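双臂叠衣工位的日常维护:从换线到校零

Clukari 车间的双臂叠衣工位五月做了一次停机维护,前后用了两个班次。起因是右臂在连续运行时偶发通信中断,报警后重新上电能恢复,但间隔越来越短。负责这台设备的 Joscha Strobel 把过程记了下来,我们整理后刊在这一期,供其他工位参考。

故障先从软件侧查起。日志里的中断都集中在右臂前臂抬高、夹爪往工作台后缘伸的时候,左臂没有同类记录。把右臂停在中间位置空转一小时,一次也没报。再让它反复做取衣动作,第27次循环时断了。由此基本可以判断是线缆问题,控制板和驱动参数都没有动。

拆开扎带后,在右肘外侧找到了受损的一段。外皮没有破,但用手弯折时万用表读数会跳。原来的走线在肘部留得太紧,前臂每次收回,线都要在同一个点上折一下。Strobel 的处理是整根更换,不做接头。左臂的线虽然没出问题,用的时间一样长,这次也一起换掉了。

新线选的是 Femel 的柔性线缆,紫色外皮。走线的做法如下,今后照此执行:

先把手臂摆到伸展最远的姿态,再量线,量好以后另加一段余量。不要在收拢姿态下量。

夹爪上方留一个弧,让线从上面绕过去,不要贴着夹爪本体。弧的高度以夹爪转到两侧极限时线不绷直为准。

前臂和下臂上用白色小扎带分段固定,扎带只收到线不滑动为止,剪口朝外侧。肘部两侧各固定一处,关节正上方不扎。

线到底座以后向下,从铝型材横梁前面落下去,进线槽。线槽盖最后再合。

换线时顺便检查了底座。两块黑色安装板都是用螺栓固定在前缘的铝型材上的,右侧有一颗螺丝能用手拧动,重新上紧后画了标记线。之前有几次校准结果对不上,可能和它有关,但没有办法回头验证。以后每次校零之前先看标记线有没有错位,有错位就先紧固,再重新校。

左臂底座旁边的小电路板也清了灰,红黑两根线的端子重新压过一遍。这块板没有外壳,清洁时用气吹,不要用湿布。右侧底座附近那个带黄色插头的接头容易在整理线束时被带松,装完以后要单独按一下,确认到位。

校零沿用老办法。断开自动模式,手动把两臂引到参考姿态,逐个关节写入零位,然后低速走一遍全行程。低速这一遍必须有人站在急停旁边,眼睛看线,不看屏幕。线有任何一处绷紧或者蹭到关节外壳,都要停下来重扎。这次左臂一遍通过,右臂在肘部返工2次,主要是余量留多了,收拢时线会往外鼓。 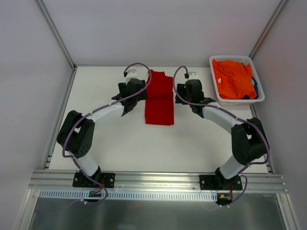 零位写好以后再对双臂之间的相对位置。两只夹爪在台面后部靠近时,间距要和程序里的数值一致,差得多了,叠的时候布料会被拉斜。对的时候用一块叠好的红布做参照,放在台面中线上,先看两边夹爪离布边的距离是否相等,再让它们分别下降夹取。布用固定的那一块,不要随手换别的,厚薄不同,夹取高度就要重新调。

衣物筐放在台面右后角。筐的位置也写在程序里,清洁台面时挪开过的话,要放回原位,筐沿贴齐。之前夜班报过几次“取空”,查下来有一半是筐偏了。筐里不要压得太实,深色衣物压在最下面时相机不好分辨,上料时请把件数控制在平时的量。

台面用拧干的布擦,白色表面上的印子多半是夹爪的胶垫留下的,擦不掉的可以留到周检时处理。不要用带溶剂的清洁剂,夹爪上的打印件沾上会发脆。

夹爪指尖这次没有更换,只检查了磨损。Bosman 供的备件还有一套在库,放在工具柜第二层,领用请登记。打印件如果发现层间开裂,哪怕还能夹,也直接换下来,不要用胶补。

维护完成后按生产节拍试跑了55个循环,没有通信报警,右肘处的线温正常。掉件一次,原因是衣物标签勾在筐孔上,与本次维护无关。

周检表做了相应修改,新增三项:底座螺丝标记线、肘部线缆手感、黄色插头到位情况。检查放在周一早班开机之前,两臂先断电再上手。手感这一项指的是沿着线捏过去,发硬或者有明显折痕就报修,不必等到报警。旧表作废,新表贴在工位左侧的夹板上。

Clotix 工位用的是同型号手臂,走线方式还是老的,计划下个月按同样步骤更换,所需线缆已经报采购。在换完之前,该工位如果出现右臂通信中断,请记录当时的手臂姿态,不要只重启了事。记录发给 Strobel 即可。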